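**Re: [bakgate-sim] Has somebody tried the Brustley kitchen pack?**

From: Anderson Paiva
To: bakgate-sim list

Dear Mio, dear all,

I answer below between your lines. Sorry for the length. We had the evaluation license of the Brustley pack at Skirau since June, so I have many notes and I try to put only the useful ones.

> On 19th August, Mio Tamura wrote:
>
> Hello list,
>
> We are choosing a simulated kitchen for our tabletop work at Duman. The candidate is the Brustley kitchen pack, version 2. The sales page is nice but it does not tell me what I need. My questions are:
>
> - Is the room complete, or only a counter with gray around it?
> - Are the object shapes good enough for a wrist camera, where everything is very near?
> - How much does the clutter change between resets, and can we control it?
> - What does the support look like for a small group?
>
> We would run it on one workstation. I am not interested in photorealism for its own sake.
>
> Thank you,
> Mio Tamura

> Is the room complete, or only a counter with gray around it?

The room is complete enough. The arm is on a pedestal beside a long counter, and behind it there is a dining table with chairs, a big black refrigerator, pictures on the walls, and other furniture. For us this was a reason to take the trial. Our old scene had only a table in an empty world, and a policy trained in it became confused by any background at all.

The floor is a strong orange and the pedestal is a strong blue. Some colleagues find it ugly. You can change both in the material file, but please do it before you start recording. I changed the floor in the middle of a batch and I had to throw away the first half.

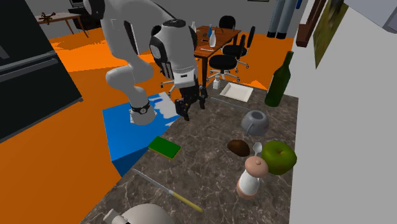 *Fig. 1: Arm over the counter with the gripper open, dining table behind.*

The counter material is dark brown marble. I first wanted to replace it with a plain color, then I kept it. It makes the segmentation harder, and the brown objects are the hardest on it. The potato is nearly the same tone as the stone when you look from across the room. If your detector was trained on white tables, you will see this problem on the first day. The green apple and the pink pepper mill give no difficulty to us from any side.

One remark about people: there is a standing figure in the back of the room. In the default configuration it is enabled. If your rules say no human shapes in the training data, look for the option "occupants" and set it to off. The documentation mentions it only in the appendix.

> Are the object shapes good enough for a wrist camera, where everything is very near?

My answer is yes for most tasks, with one reserve. The library has 302 objects and they do not all have the same quality. The ones with flat faces, like the trays and the sponges, are fine at any distance. The round ones are made with fewer polygons than I would like. You do not notice it from the outside cameras. From the wrist you do.

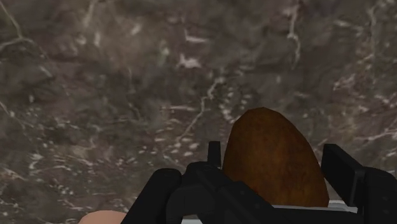 Bakgate Simulation Notes, no. 6, p. 50

I take this page from our own notes, where I wrote about the same subject. Look at the upper outline of the brown object between the fingers: it is a chain of short straight segments. The skin texture is good, with small blotches and warmer and darker areas, but the silhouette shows the mesh. For a network that looks at color and texture this is harmless. For us it mattered, since one of our baselines estimates the curvature from the edge, and it learned the facets.

Also please check the contact in your own physics settings. At the right side of the object in this view there is still a thin wedge of marble between the finger and the skin. The collision shape is a separate file from the visual mesh, and in the first release of the pack the two were not well aligned for the vegetables. With the default margin, the simulator could report a contact when a gap was still visible. We reduced the margin and the reports became more honest, but the simulation became slower. I do not know the perfect value. Ours is in the file I put in the list folder, and it is only good for small round food.

The fingers are very dark, almost without shading. If you want to know the finger pose from the image alone, put a lighter material on the tips. We did it, and our operators were also happier, because they could see which part was in front of which.

> How much does the clutter change between resets, and can we control it?

This is the best part of the product in my opinion. You give a list of objects and a list of zones on the counter, and each reset places them again with a seed. The same seed gives the same arrangement, which I tested on two machines with different graphics cards. The lean and the rotation are also random if you want it. In the default mode you can get cups upside down, and bottles that stand very near to the limit of the counter.

You can also define a zone where nothing is placed. We use this in the middle of the counter so the arm has space to put things down. When the keep-out zone is too big, the placement tries again many times and after this it silently drops objects. There is no warning in the log! We lost two days on it. I asked Brustley for a warning and they said it is planned, without a date. 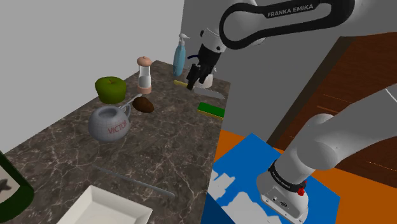

*Fig. 2: Gripper above the knife at the far end of the counter.*

This type of view is what we give to a new student when we explain why the camera position must be randomized too. The dish and the green bottle in front take much place in the picture, and the part where the gripper is working is far and small. With the camera on this side, the gripper hides a big part of the small white vessel behind it. Our success classifier was bad exactly on such cases and we did not understand it for some time. Now we render each episode from six cameras and we train the classifier on all of them.

The mug with the red letters is a useful test object. The word is VICTOR, and it goes around the curve of the mug, so the end of the word is strongly turned away. If your resolution is too low, the letters become a red line. I use it as a quick check before any long rendering job.

For knives, be careful with the grasp labels. The pack gives grasp points for each object, and for the knives it gives points on the handle and also points on the blade. I removed the blade points by hand. I think a user in a real kitchen would not like a robot which learned the other ones. The handles are yellow and easy to segment, so you can also make a filter by color.

> What does the support look like for a small group?

Correct, but slow. I wrote four times. The answers came in several days, always from somebody who knows the product. The forum is almost empty. The installation took me one morning, and most of this time was the license server, which does not like our proxy. If Duman has a strict network, ask for the offline license at the beginning. It exists, but it is not on the order form.

About the price, I prefer not to write it here because we got a quotation with conditions for our group. I can say that the evaluation license has all the objects and the limit is only in the number of parallel scenes. This is fair. You can know everything important before you pay.

What I would do in your place: take the evaluation, choose one task with a round object and one task with a thin flat object, and run 50 resets of each with fixed seeds. Look at the wrist images with your own eyes before you train anything. If the facets disturb you, Brustley has finer meshes for part of the food items, but you have to ask for them by e-mail. I received the potato and the apple. The pepper mill I am still waiting for.

We will most probably buy it at Skirau. My colleague who works on liquids will not use it, as the bottles are closed solid shapes and nothing can be poured from them.

Mio, if you want my reset script and the zone file, they are in the list folder under "kitchen-trial". Please change the paths in the top lines, they are for my computer. And if someone on the list has made the placement write a warning when it drops an object, I would be very glad to have the patch.

Best regards,
Anderson Paiva
Skirau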